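Tiny Stays Open Day at Rallesberg: quick notes

Typing this in the parking lot before the drive home, so excuse the mess. 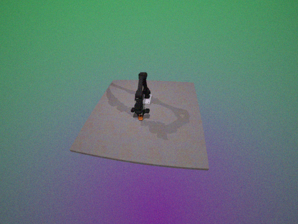 Got there at 9, gates already open. Parked in the lower field, muddy, wear boots. 44 places to walk through this year, mostly cabins and yurts, plus a couple of shepherd's huts up by the creek.

Favorite was the Costel cabin. Loft bed, real stairs insted of a ladder, woodstove. Sioned Wynne showed us around and let us try the fold-down table. Sleeps 2, maybe a kid if the kid is small. Composting toilet out back, no smell at all.

Yurts: hot by noon. Ask for one under the trees. Ieuan Hughes runs that side and says they're adding roof vents before July.

Skipped the Idham treehouse, line was way too long. Hefin Landeg went up and said nice deck, tight shower.

Lunch was soup and bread from the Jenkins van. Good soup. Cash only!!

Booking opens next month, online only. Dogs ok in the cabins, not in the yurts. Linens are extra, wich nobody had mentioned on the website. Two-night minimum in summer.

We put our names down for the Costel one.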